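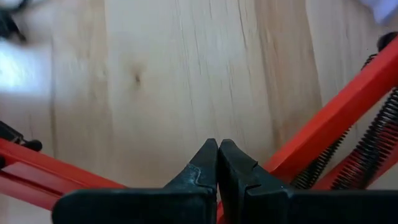 Trullo

My camera and my laptop are no longer on speaking terms. I have 213 pictures from May stuck on a memory card, and the import program, Usader, insists there are none. It says so very politely, with a little green check mark.

I tried the other cable. I tried the other port. I restarted everything, including myself, with coffee. At one point it found 12 pictures, all of them already on the laptop, and offered to import them again as a treat. 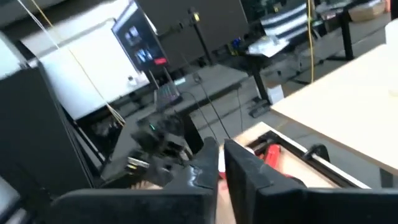 The help page told me to update the camera first, so I did that, and now the menus are in German. I can find my way to "Sprache" but it's grayed out until I charge the battery, which takes 2 hours.

In the meantime I bought a Flornero card reader for 9 dollars. It reads the card fine. It also mounts it as a drive called LENZ, for reasons of its own, and copies one picture at a time. I started it before dinner and it's still going.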